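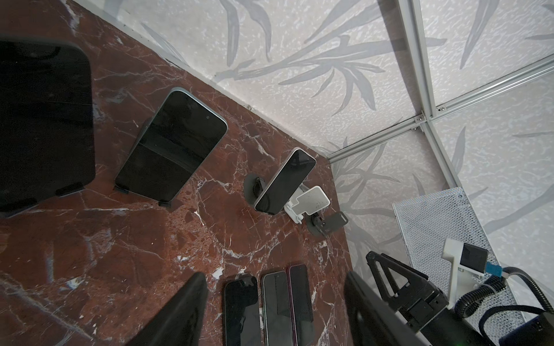 Brondari Audiobook Club – one year membership

I started Brondari out of my spare room because I kept finishing a good novel on the drive home and had no one to talk to about it. So now there's a club! You get two audiobooks a month, picked by me and Gunvor Nygård (she reads far more crime than I do), plus a recorded chat with the narrator or the author of each one.

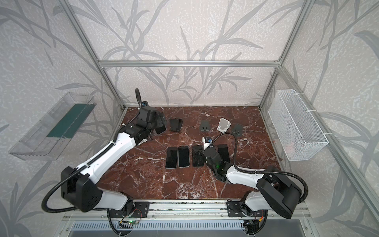
The books play in our own app, and you can listen on up to 10 devices under one membership. I know that sounds like a lot, but think about how many old phones end up in a drawer. Four black smartphones in a row like these could each be holding a different spot in a different book, and the app would keep all four bookmarks for you. Chapters download ahead of time, so you can listen on a plane or in my mother's basement.

July's picks are The Bever Letters, read by Suleiman Bako, and Skosik, a long, snowy family story that runs 13 hours and made me miss my exit twice. 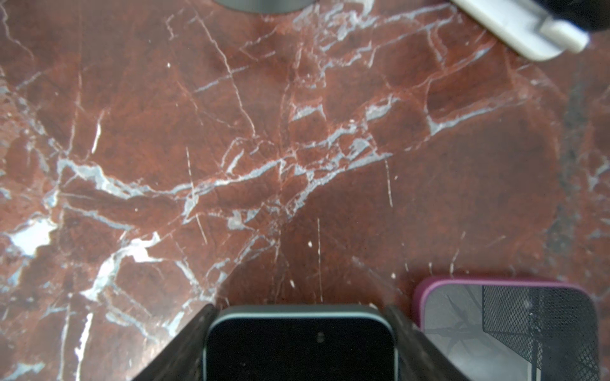
Members also get a printed booklet with each book, with a cover by Ignacio Domínguez and a short essay inside. He likes to work from stone and old paper, and I'd love to talk him into red marble with white veins like this for the Skosik booklet – all those fine cracks look like a map of a frozen river to me.

Membership renews once a year and you can cancel by email. Gift cards are in the shop.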